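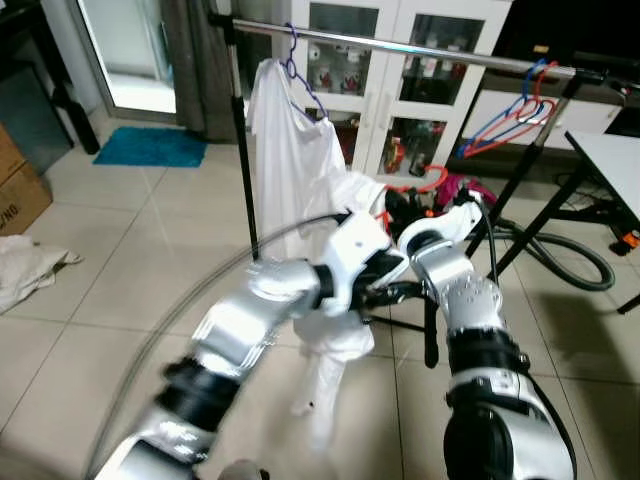 A chrome clothes rack with garments and hangers, in a tiled room.

Candidate substitution

Candidate substitution is the replacement of one person by another as a party's nominee for an elected office, after the first person has been named or has filed papers but before voting takes place. It differs from deselection, in which a sitting member is refused the nomination at the start of the process, and from a by-election, in which the seat itself falls vacant. Most electoral systems allow substitution in some form. The rules vary in three main respects: the grounds on which a nominee may be replaced, the deadline for doing so, and what happens to ballots already printed or cast.

Terminology

English-language statutes use several terms for the practice. "Substitution" is common in systems based on party lists. "Replacement" and "filling a vacancy in nomination" are more usual where voters choose among individual candidates. The person who takes the place is called the substitute, the replacement nominee or, in some countries, the alternate. An alternate may also be someone named on the ballot together with the main candidate who takes the seat if it becomes vacant during the term. That is a separate arrangement and is not covered in this article.

A "dummy" or "covering" candidate is a person nominated by a party at the same time as its preferred candidate, as a precaution in case the first set of papers is rejected. If the preferred candidate's papers are accepted, the covering candidate normally withdraws. Covering candidates are not substitutes in the strict sense, as their papers are filed before the deadline like anyone else's.

Grounds

Death. Nearly all systems make some provision for the death of a nominee. Some postpone the vote in the affected district and reopen nominations, either for all parties or only for the party concerned. Others keep the original date and allow the party to name a new candidate within a short period. A third group leaves the name of the deceased on the ballot and declares a vacancy if that name wins.

Withdrawal. A candidate may withdraw for health, family or political reasons. In many systems a withdrawal must be made in writing, signed by the candidate and delivered to the returning officer in person or by an authorized agent. Once accepted it usually cannot be reversed. Whether the party may then name a substitute depends on the date. A withdrawal late in the campaign often leaves the party without a candidate in that district.

Ineligibility. A nominee may be found not to meet the requirements of age, citizenship or residence, or may hold a post that is incompatible with candidacy. Some laws give the party a fixed number of days to present another name after such a finding. Others treat the defect as the party's own risk and allow no substitution.

Party decision. The most disputed ground is a change of mind by the party. Where the party formally submits the nomination, it can often withdraw its endorsement up to the close of nominations. The candidate may then stand as an independent if there is time to collect the required signatures. Where the candidate submits the nomination personally, the party may be able to do no more than announce that it no longer supports the campaign.

Deadlines

Deadlines for substitution are generally set by counting back from polling day, and they depend largely on how long it takes to print and distribute ballots. Systems with extensive postal voting tend to have earlier deadlines, as the first ballots leave the printer well ahead of the vote. Several laws set one deadline for voluntary withdrawal and a later one for death or serious illness.

Where substitution takes place after printing, election offices have used stickers, overprinting and notices posted inside the polling place. Stickers are inexpensive but have led to disputes when they were missing from some ballots. In other places votes marked for the original nominee are counted for the substitute. Critics of this rule argue that a voter may have chosen the individual and would not have supported the replacement. Supporters reply that the rule protects early and postal voters whose ballots would otherwise be wasted.

List systems

In closed-list proportional systems, substitution is mostly an internal matter. If a name is removed, the candidates below move up one place and a new name may be added at the end. Some laws require a substitute to be placed in exactly the position left empty. This matters where the list must alternate between women and men, since moving everyone up one place would break the order. The remedy usually adopted is that a substitute must be of the same sex as the person replaced.

Open-list systems raise further difficulties, because voters mark individual names and the candidate's ballot number may already have appeared on posters and leaflets. Substitutes in these systems commonly inherit the number of the person they replace.

Seat swaps

A seat swap is an exchange of districts between two nominees of the same party. It is usually carried out before the close of nominations, and so requires two new filings instead of a formal substitution. Parties arrange swaps when an incumbent is thought to be weak in one district but acceptable in another, or when boundary changes have moved a member's support into neighboring territory. Local branches sometimes object on the ground that they selected a particular person and were not consulted about the exchange.

Example: the Kelska district council

The rules of the Kelska district council are often described in introductory courses because they are short and keep most of the usual elements in one section. The council has 13 members, elected from single-member wards. A party may replace its nominee for any reason until the close of nominations. After that date, replacement is permitted only in case of death or certified illness, and the new name must reach the election office within four days.

In the July election the section was applied in two wards. In Sosen, the nominee of the largest party withdrew on medical grounds and a substitute was accepted on the second day. In Uçar, a similar request was refused because the medical certificate had not been signed, and the party had no candidate on the ballot. It appealed, arguing that the missing signature was a minor defect that the office should have pointed out while there was still time to correct it. The appeal panel found that the office had no duty to do so. The panel nevertheless recommended that future forms carry a checklist, and the council adopted this change at its next session.

A proposal to extend the period from four days to seven was discussed at the same session. It was not put to a vote, as the printing contractor, Tritik, had stated that it could not guarantee delivery of the ballots under the longer period. The question was referred to the next review of the council's election rules.

Effects on campaigns

A substitute normally begins with less public recognition than the original nominee and has less time to campaign. Posters, leaflets and broadcast material bearing the earlier name have to be withdrawn. Spending rules seldom address the situation clearly. In some systems the substitute starts with a full spending allowance, while in others the amount already spent by the first nominee is deducted. The second approach is intended to prevent a party from gaining a double allowance by replacing its candidate midway.

Donations present a related problem. Money given to a candidate's personal campaign account may have to be returned to donors, whereas money given to the party can generally be used for the new nominee.

See also

Ballot access
By-election
Deselection
List of candidates
Nomination rules
Paper candidate
Returning officer

This page was last edited on Saturday, January 25, 2025.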